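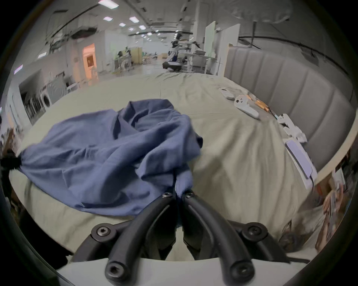
Thanks for the folding tip, Lok-yiu, I tried it on everything in the cupboard last night! The blue cloth is still a heap of creases on the beige cover, but give me till the weekend (it's next, I promise).

On 2020-07-08, Lok-yiu Lau wrote:

> Fold in thirds, then roll from the short end. I got 20 into one drawer at Catterall!

Twenty! I'm so trying that with the pillowcases too.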